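Kitchen and Bath Talk > Walls and Floors
Grout color for small kitchen, please advise
August 2018

teixeira_k wrote:
Hello all. I am renovating the kitchen in our flat in Larnmont, and I must choose the grout before Monday. My wife wants white. I prefer something darker, as we cook with turmeric almost every day. 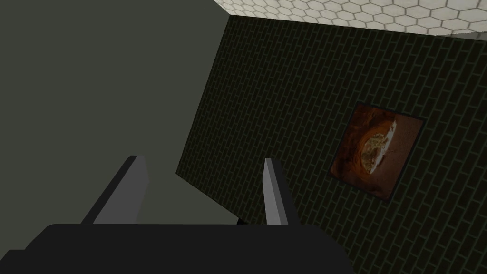 The shop offers a product called Getden, 34 dollars for a bag. Is it worth this price, or should I take the cheap one?

Vimala Nair wrote:
Please do not take white. I had it for two years and I was cleaning it with a toothbrush every October before the guests came. 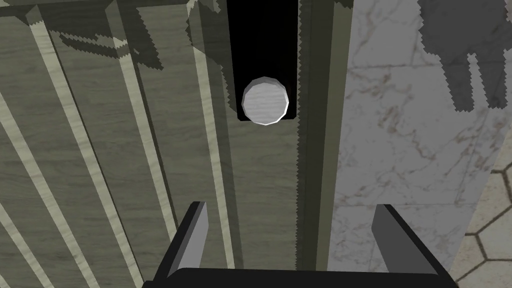 Sealing matters more than the brand. I put two coats and waited a full day between them. Also think about what stands near the tile. With a greenish wood like the one with the raised slats, a cold gray grout would look dirty to me, so I would go to brown.

old_trowel70 wrote:
I disagree about sealing. Epoxy grout needs no sealer at all. It costs more and it is harder to spread, but you do it once.
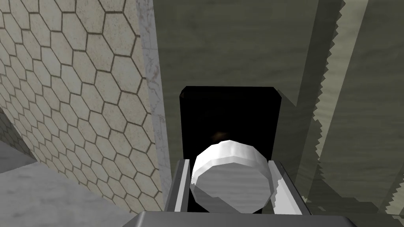

Mix small portions, or it becomes hard in the bucket. I lost half a bag in this way.

Vimala Nair wrote:
Epoxy for a beginner? I would not recommend it. My cousin had to remove everything.

Poppy Pilkington wrote:
I am with Vimala on the color. Dark lines hide a lot, but they also show each crooked tile, so use spacers.

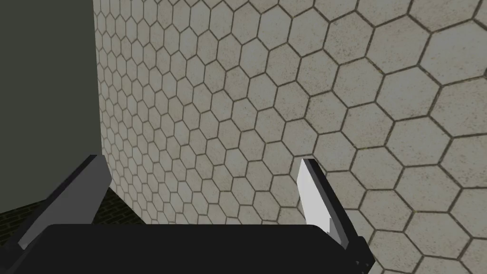
Off-white hexagons with dark olive-brown grout

teixeira_k wrote:
Thank you, this helps me very much. My wife now says maybe to brown. About epoxy I am still not sure.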